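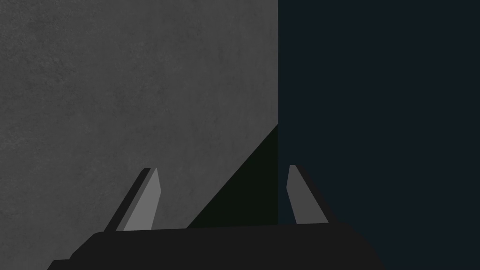
Ticket: Prosance demo station, wrist view and success counter at open day
Opened by: Manaia Stubbs
Site: Griterow, front hall
Product: Prosance simulator with the Shirazi task pack
Priority: Normal (I asked for High, it was changed)
Status: Closed with notes

Manaia Stubbs wrote:

We had the Prosance station in the front hall for our January open day. It was sold to us as something visitors could walk up to. Press Start, the simulated arm picks a block off a table and drops it in a bin, the counter goes up, everyone claps. The big monitor showed the wrist view and the side monitor had the counter and the log.

From 1:15 pm the wrist view on the big monitor had no block in it and no table either. Just the gripper with nothing between the fingers, gray wall on the left, dark blue on the right. The counter on the other monitor kept going up. It said 2,396 successful picks by the time I pulled the plug on the display.

I'd like two things answered. Why was the arm looking at a wall, and what exactly was the counter counting? I had a father and two kids ask me the second one and I didn't have anything to tell them. One of the kids figured it was a screensaver.

Screenshot attached from the big monitor. Logs attached from the morning and afternoon.

Siamak Dehghan (support) wrote:

Thanks Manaia. Sorry it happened in front of people. I've opened the screenshot and the afternoon log.

First guess is that the scene was reset while the task pack was still loading. When that happens the arm can start at its parking pose instead of the ready pose, and the table is outside the wrist camera's field of view. Could you try this when you have the station to yourself:

Close the viewer and the task runner, in that order.
Open the task runner first and wait for the line "pack ready".
Open the viewer.
Press Reset scene once. Please don't press it again while the progress bar is moving.
Press Start.

Let me know if the table is in view after that.

Manaia Stubbs wrote:

Did that. Did it in the order you gave, and I waited. Same view.

I'm going to be difficult for a minute. "Parking pose" would explain one bad start. It doesn't explain a whole afternoon. The station does a reset after every pick, that's in your own setup sheet. So either it reset to the wrong pose every time, or it wasn't resetting, and in both cases I don't see how it was picking anything up.

Also, what's the dark blue? Is that supposed to be part of the room?

Siamak Dehghan wrote:

Fair. The dark blue is the viewer's background color. It's what gets drawn wherever there is no geometry. The gray is the back wall of the workcell, which is a flat panel with a concrete texture on it. So the straight line between them in your screenshot is the end of the panel, and past that there's nothing in the scene file to look at.

The dark triangle low down on the gray, by that edge, looks like a shadow. The edge is very straight, so something blocky is probably casting it. I'd like to know what. The stock scene has nothing that should put a shadow there.

Could you send the scene file from the station? It should be in the Shirazi folder, in "scenes".

Manaia Stubbs wrote:

Sent. There are two files in there with nearly the same name. I sent both. I didn't make either one.

For the record I asked at the install whether anything would need editing for the open day and I was told no.

Yasaman Azimi (integration) wrote:

Picking this up with Siamak. The second file is a copy of the stock scene with a logo board added. The board is parked beside the wall panel and turned to face the visitor camera. I loaded it here and I do get a hard-edged shadow on the panel, in a similar spot. I wouldn't swear it's the same one as yours, but it's close.

The more important difference is the base rotation. In the copy, the arm base is turned by 56 degrees. In stock it's zero. My reading is that somebody wanted the arm's good side toward the visitor camera and turned the base, and the block and table stayed where they were. The wrist camera rides on the arm, so it turned with it.

Manaia, do you know who made the copy?

Manaia Stubbs wrote:

Amerley Antwi did our signage and she was given a login so she could put the logo in. I've asked her.

Before this becomes Amerley's fault: the morning was fine. I watched it. Table in view, block in view, block went in the bin. If the base was turned when she added the logo, the morning should have been wrong too.

Amerley Antwi wrote:

Hi, I was added to this. I put the board in the day before and saved. I never touched the arm. I did have trouble selecting the board because the click kept landing on other things, and there was a ring with arrows that came up around whatever I'd clicked. I dragged the ring to turn the board toward the people. It took me a few goes. I hit undo when the wrong thing moved.

I didn't load it on the big monitor afterward. I assumed that would be done by whoever was running the demo.

Yasaman Azimi wrote:

Thanks Amerley, that's helpful. Undo in the scene editor restores what you see but the base rotation is stored separately, and I can reproduce a case where the old value doesn't come back into the file. That's ours. I've logged it as a defect.

As for the morning: the station was started on the stock file. At 1:12 pm the log shows the viewer being closed and reopened, and on reopening it took the most recently saved scene, so from then on it ran the copy. Did someone restart it over lunch?

Manaia Stubbs wrote:

Yes. Mehrangiz Tehrani restarted it because the monitor had gone to sleep. She's allowed to restart a monitor.

OK, I accept the wall. That answers question one. Question two is still open and it's the one I care about. With the arm pointed at a wall, the counter said picks were succeeding. What was it counting?

Siamak Dehghan wrote:

The counter goes up when the runner reports "cycle complete". In the default settings a cycle is complete when the arm has run through approach, close, lift, release and return. There's an optional check called "object in bin" that ties it to the block's position.

On your station that check was off.

Manaia Stubbs wrote:

So it counted the arm waving.

The label on the screen says "Successful picks". It was on the flyer too. We told people in the hall the thing had a 9 out of 10 success rate because that's what the sheet from Prosance said, and now I'm wondering what that was measured with.

Who turned the check off?

Siamak Dehghan wrote:

It ships off. With the check on, the runner waits for the block to settle before the next cycle, and the demo looks slower. I don't think that's a good reason for the label to say what it says, and I've told the product side so.

I can't tell you from here which setting the number on the sheet was measured with. I've asked for it in writing. I'd rather not guess in a ticket.

Manaia Stubbs wrote:

Appreciated. I mean that, I'd sooner have "can't tell you" than another guess.

Mehrangiz Tehrani wrote:

Adding what I saw, in case it's any use. After I restarted it I stayed by the station for a while. The fingers did open and close. People were taking it as normal – there was one man explaining to his friend that the gripper was "calibrating against the wall." I nearly believed him. I didn't report it because the number was going up.

Yasaman Azimi wrote:

Steps to put the station right. I've run these on a copy of your setup.

Delete or move the copied scene. If you want to keep the logo board, use the one I've attached, which has the base back at zero and the board moved off to the side.
In the runner settings, turn on "object in bin".
In the viewer settings, turn off "open last saved scene" and point it at the file by name.
Reset the counter. Clearing the screen doesn't do it, you need Reset totals in the runner.
Start, and leave the wrist view up for a few cycles. You want the block between the fingers during lift.

The copy also had a read/write login left on it. I'd change that before the next event.

Manaia Stubbs wrote:

Done in that order. Table's back. Block's back. The shadow on the wall is gone with the board moved.

With the check on, I ran almost 56 cycles before lunch and stopped watching for the last few, so I'm not going to quote a rate off it. It did drop some. The block slides out on the lift if it's been picked up by a corner. I can live with a demo that drops things. I'd have been happier showing that in January.

I also tried it the wrong way on purpose: turned the base in a scratch copy, check on, Start. The counter stayed at zero, so at least the check does what it says.

Two requests. Change the default, or change the label to "Cycles". And put a line in the setup sheet saying the viewer opens the last file saved, because I've now read that sheet twice and it isn't in there.

Siamak Dehghan wrote:

Both passed on. The label change is accepted and should come with the next task pack. The default is still being argued about. The setup sheet is mine and I've added the line.

The editor undo defect has its own ticket and you're copied on it. Can I close this one?

Manaia Stubbs wrote:

Close it, but leave the question about the 9 out of 10 somewhere I can find it. Jeltari are sending people to look at the station in the spring and they'll ask. Until there's an answer I've taken that line off our flyer.

Siamak Dehghan wrote:

Split off as a separate question, assigned to me, Manaia and Yasaman following. Closing this one.

Closing notes: wrong scene loaded after viewer restart; arm base rotated in saved copy (editor undo defect, logged separately); success check off by default, counter showed completed cycles. Workaround confirmed on site.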